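The Vase Comes Last

Kwame Ametepe owns one vase, and he has moved it more often than he has moved house. It has lived on a windowsill, on top of a refrigerator, and for one bad winter inside a boot. When he took over the back half of the Fladard building in June and found himself with a long pale table and a white wall to call his own, he did what people with good intentions do and bought flowers.

The flowers, it must be said, were the easy part. Pinks and dark reds from the stall by the bus stop, wrapped at the stem in green, no thought required. The hard part is where they go. A bouquet in the hand looks like a celebration. Put the same bouquet on a table in the wrong spot and it looks like somebody forgot to take it home.

I have been writing about rooms long enough to have opinions on this, most of them formed by getting it wrong. My own dining table spent years under a centerpiece so large that guests leaned around it like drivers at a blind corner. So I side with the off-center school. Put the vase near one end, let the rest of the table be a table, and resist the candle.

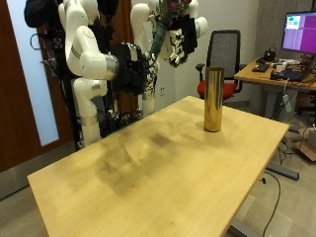
Alina Iordache thinks this is nonsense, and told me so over the phone at some length. A vase belongs in the middle, she said, because the middle is where people look, and anyone who puts it at the end is only hiding the good side of the table from the guests at the other end. She also said gold was a color for trophies. I wrote it all down and changed nothing.

On gold, though, she has half a point. A shiny cylinder takes on whatever is near it, so a gold vase in a brown room is mostly a brown vase with ambitions. Against a white wall and plain birch-colored wood it gets to be the loudest thing around, and one loud thing is plenty. Ametepe had also been eyeing a ribbed number from Rimavska, which I talked him out of. Ribs collect dust, and he does not own a small brush.

Then there is the matter of the tabletop. His has smudges and worn patches right where a centerpiece would sit, and Iordache would no doubt say that is what a centerpiece is for. I prefer to leave them alone. A table with a little history is better company than one hiding under a runner. 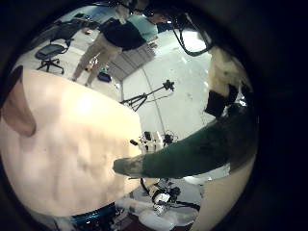
As for getting the stems in, go slowly and hold the bunch low, down on the wrapped part. Squeeze it near the blossoms and you will be picking petals off the floor until dinner. Tall, narrow vases are fussy about the angle, so come in from straight above. Take the wrap off first if you plan to add water, and trim the ends while you are at it.

Ametepe spent 2 dollars more on the flowers than he did on the vase. He would like that known.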